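Noemi Pennington has been teaching adults to bake bread in Murberg for 11 years, first in her own kitchen and now in a rented unit on the ground floor of the old Neltari building. She takes eight people at a time and has no plans to take more.

"With eight I can get my hands in everybody's dough," she says. "With 12 I'm just talking at people."

Pennington did not train as a baker. She kept the books for a flooring company and started baking when her hours were cut. The first loaves were bad. "Flat, gray, sour in the wrong way. My husband ate them with soup so he wouldn't have to chew."

She blames most beginners' trouble on flour. People see a sticky dough and keep adding more until it behaves, and then the loaf comes out tight and dry. She asks her students to leave the bag closed once the dough is mixed. They can wet their hands instead.

"Kneading is pushing and folding. You want it to stretch before it tears. If it tears right away, cover it and go do something else for 20 minutes."

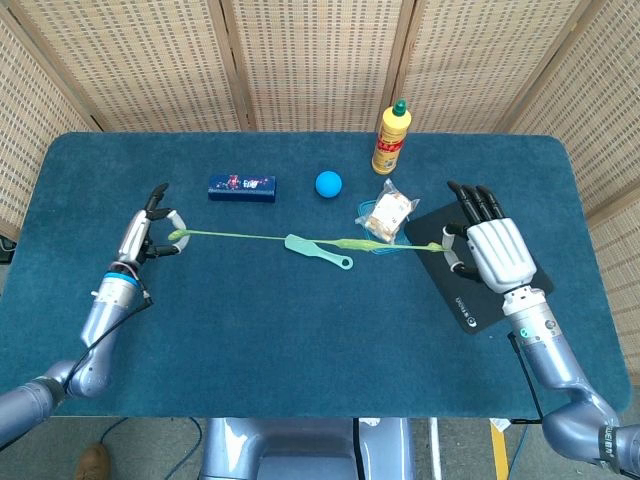
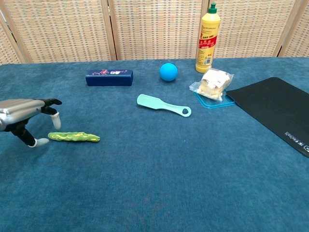 She doesn't use a mixer in class, though she owns one at home. The starter she hands out came from Darmawan Khoo, who ran a bakery on Pangaribuan Street until he retired. Khoo still comes by in March to try the rye, and he is hard to please.

A full course costs $200 and runs for six evenings. Rye comes last. Pennington says it is the one people ask for and the one they quit on, and she would like to spend two evenings on it next time.

"I said that last year too," she says. "Then somebody wants bagels."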